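Drucken | Per E-Mail weiterleiten

Betreff: Re: Entwurf Aufnahmeregeln für Handgreifer, Abschnitt 4 (Szenenaufbau)

Hallo in die Runde,

ich habe den Entwurf jetzt zweimal gelesen und bleibe bei meinen Bedenken. Damit alle wissen, worauf ich mich beziehe, noch einmal die Mail von Cleiton:

> Von: Cleiton Caldeira
> An: Liste Greifdaten
>
> Liebe alle,
>
> Abschnitt 4 ist aus unserer Sicht fertig. Kernpunkte:
>
> 4.1 Vor jeder Aufnahmeserie ist die Arbeitsfläche in einen definierten Ausgangszustand zu bringen.
> 4.2 Gegenstände, die nicht zur Aufgabe gehören, sind zu entfernen.
> 4.3 Die Serie umfasst mindestens 13 Durchgänge pro Gegenstand.
> 4.4 Abweichungen sind im Protokoll zu vermerken.
>
> Cunau hat die Punkte so übernommen, Lotness will bis Mittwoch antworten. Wenn niemand widerspricht, geht der Text in die Endfassung.
>
> Gruß
> Cleiton

Doch, ich widerspreche. Mit 4.1 und 4.4 kann ich leben, 4.3 ist Geschmackssache. Aber 4.2 ist in dieser Form unbrauchbar, und ich habe den Verdacht, dass der Satz aus irgendeiner Vorschrift für fest montierte Zellen abgeschrieben wurde. Dort hat er seinen Sinn. Beim Handgreifer laufen wir aber durch normale Räume, und diese Räume sind nun einmal möbliert.
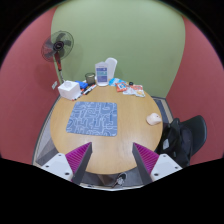 Was heißt denn »gehört nicht zur Aufgabe«? Der Entwurf definiert die Aufgabe an keiner Stelle, er verweist nur auf das Aufgabenblatt, und das Aufgabenblatt verweist zurück auf Abschnitt 4. Nehmen wir an, die Aufgabe lautet, die weiße Computermaus vom rechten Tischrand zu holen. Dann müssten nach dem Wortlaut die Taschentuchbox, die Stifte, das Glas mit dem Deckel und die Snackverpackungen hinten an der Wand verschwinden, und bei strenger Lesart auch der Stuhl mit dem Rucksack, denn von »Arbeitsfläche« ist nur in 4.1 die Rede. In 4.2 fehlt jede räumliche Grenze. Wer das ernst nimmt, räumt das halbe Büro aus. Wer es nicht ernst nimmt, verstößt gegen eine Regel, die wir selbst geschrieben haben.

Das Gegenargument kenne ich: Unordnung macht die Daten schlecht vergleichbar. Mag sein. Belegt hat es auf dieser Liste bisher keiner. Jankauskaitė wird ständig als Quelle angeführt, aber dort geht es um 435 Durchgänge auf einem leeren Tisch, ohne Vergleichsgruppe. Daraus lässt sich ablesen, dass man auf einem leeren Tisch aufnehmen kann. Mehr gibt es nicht her.

Außerdem verträgt sich 4.2 nicht mit 4.4. Wenn alles Fremde weg muss, gibt es nichts zu vermerken. Wenn Abweichungen erlaubt sind, solange sie im Protokoll stehen, dann ist 4.2 eine Empfehlung und sollte auch so heißen — »soll« statt »ist zu«. Dieser Unterschied ist in jeder ordentlichen Norm geregelt, nur bei uns geht es munter durcheinander.
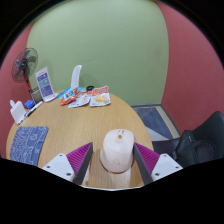 Dann der »definierte Ausgangszustand«. Definiert von wem, und wie genau? Mahnaz Vahidi hatte im Februar vorgeschlagen, einen Referenzzustand je Serie festzuhalten und nur das zu regeln, was im Greifbereich liegt. Das war ein vernünftiger Vorschlag mit einer prüfbaren Grenze. Er ist ohne Begründung aus dem Entwurf geflogen. Ich hätte gern gewusst, warum, und bitte darum, ihn wieder aufzunehmen.

Mein Gegenvorschlag für 4.2, zwei Sätze:

»Im Greifbereich befinden sich zu Beginn eines Durchgangs nur die im Aufgabenblatt genannten Gegenstände und deren Unterlage. Gegenstände außerhalb des Greifbereichs dürfen verbleiben; ihre Lage soll zwischen den Durchgängen einer Serie nicht absichtlich verändert werden.« 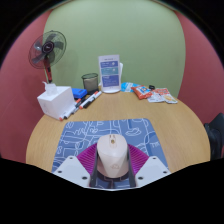 Den Greifbereich müsste man in den Begriffen (Abschnitt 2) nachtragen. Diden arbeitet intern mit einem Radius von 700 mm um den Zielgegenstand. Ich halte das für zu großzügig, auf einem kleinen Tisch wäre man damit wieder bei der alten Fassung. Über die Zahl kann man streiten, eine Zahl muss aber hinein. Mit »angemessenem Abstand« braucht mir keiner zu kommen.

Und noch etwas zum Verfahren. »Wenn niemand widerspricht« ist keine Abstimmung, schon gar nicht bei einer Frist, die für Lotness offenbar gilt und für alle anderen nicht genannt wird. Dass Cunau die Punkte übernommen hat, überzeugt mich auch nicht. Übernommen ist schnell etwas, mich interessiert, ob dort jemand danach aufnimmt. Falls ja, würde ich gern ein ausgefülltes Protokoll sehen, am liebsten eines mit Einträgen unter 4.4.

Bis dahin bitte Abschnitt 4 nicht in die Endfassung übernehmen.

Grüße
H.

Drucken | Per E-Mail weiterleiten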